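Plarnudside data group – minutes, January 27, 2026

Present: Ginette Baudry (chair), Ankit Kaushik, Corentin Leblanc. Apologies: Noémie Lemaire.

1. Sock hanging. 65 episodes accepted, target 100. Ankit to record the rest.

2. Labels. Corentin wants failed grasps kept and tagged – agreed.

Hanger task, wrist and head views:

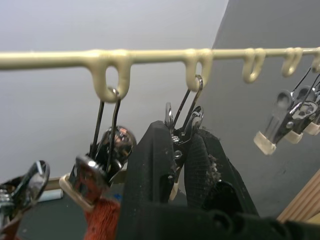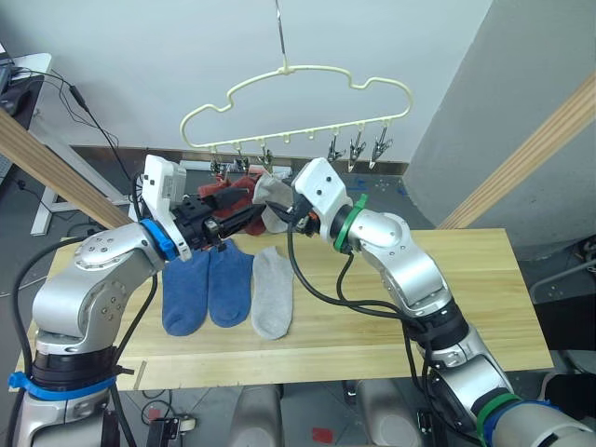

3. Storage. Ginette will ask Serero for 2 more drives. Old October runs stay where they are until Noémie has checked them.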